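Workshop tips: planning and control software for household tasks

Curtains, rods and poles

These notes cover the curtain and pole tasks in the Dornano home set, run under Cistent with the Kiro planner. Most of them apply to any long, thin object standing close to fabric.

Set the collision margin per object. A single global margin of 9 mm suits tables and cupboards but closes off every approach to a pole that stands in front of a curtain. Leave the pole at 2 mm, put the curtain in its own group, and let the planner treat light fabric contact as a cost. Framing timber stays at the global value.

Model the pole as a capsule. Mesh colliders on thin cylinders give noisy contact normals, and the fingers chatter when they close. If the foot or bracket has a flange, add a separate box for it. A capsule stretched to cover the foot will make the lower part of the pole look thicker than it is, and the grasp sampler will reject it.

Sample grasps along the axis. Kiro's default sampler works from the object centroid. On a tall pole the centroid can sit outside the wrist camera's view, so the candidate is scored on geometry the camera can't confirm. Restrict sampling to the visible segment and re-score after each camera update.

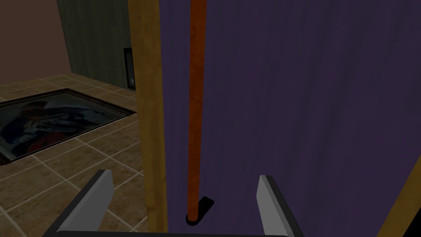 Keep the pre-grasp pose open and square to the pole. The pole axis should fall between the fingers with clearance on both sides before the forward move begins. Correct any lateral error at the pre-grasp pose. Once the arm is moving forward, lateral corrections tend to push one finger into the pole and the controller will read it as an early grasp.

Segment by colour last. A strongly coloured curtain makes a tempting background, but the mask drifts as soon as the lighting is randomised. Use depth discontinuity for the pole edges and keep colour as a tie-breaker. Soft folds in the fabric produce weak vertical edges of their own, which the Naqvi edge filter removes at a setting of 5. Higher settings start to eat the pole.

Mask out wall art and anything lying flat. Framed pictures have clean rectangular borders, and the detector will label them as doors, trays or screens depending on the angle. The quickest fix is a height test against the floor plane, applied before classification.

Limit the step rate on cloth. The cloth solver is stable at 200 steps per second with the default stiffness. If the fabric jitters at rest, check for overlap between the curtain and its neighbouring posts before touching the damping. Overlap of even a few vertices will do it.

Log the contact group along with the force. A force trace alone won't tell you whether the finger met fabric, timber or pole, and replaying a run to find out takes far longer than writing one extra column.

Next page: drawers and sliding doors
Back to workshop index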